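Wunamport are going up!!! July 2022, remember it. I've been home for two hours and I still can't sit down.

1/ For anyone who doesn't follow the lower leagues (most of you, I know, bear with me): we finished fourth, scraped into the playoffs on goal difference, and had to win at Holst just to reach the final. Holst hadn't lost at home since January.

2/ So we go there and we're a goal down after 16 minutes. Terrible goal too, a corner that everyone watched bounce. I was already working out which train I could catch.

3/ Then the second half! I don't know what was said at the break but our left back suddenly played like a winger. Two assists, both from the same bit of grass, both headed in at the far post. Holst 1, Wunamport 2.

4/ We took 374 fans to that one and I swear we made more noise than their whole main stand. My voice came back yesterday, just in time to lose it again.

5/ And today, the final against Endier. Crowd of 3315, nearly all of them in yellow on our side, flags everywhere, kids sitting on the steps. Biggest crowd I've ever been part of at this level.

6/ It wasn't pretty. Endier sat deep and waited for us to make a mistake, and we made plenty. Our keeper saved a penalty just before the hour – low to her right, strong hand – and the place went wild.

7/ Winner came in extra time. Free kick, flick on, scramble, and our captain poked it over the line with her shin. She ran straight past the bench and kept running. Best ugly goal I've ever seen.

8/ The Stotix app had us at a 9 percent chance of promotion back when we lost four in a row. I took a screenshot then and I'm so glad I kept it.

9/ Away trips next season are going to be LONG. Already looking at bus times. Who's in?

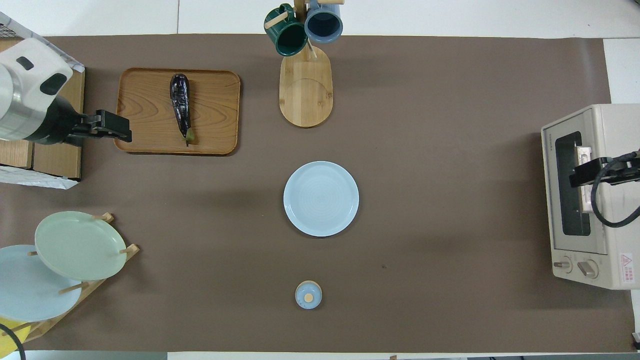 10/ Last one, then bed. Season tickets: if you had one this year, check your email, the renewal link is live and your seat is held for now. I've done mine. Same row, same seat, same scarf. Up the Port!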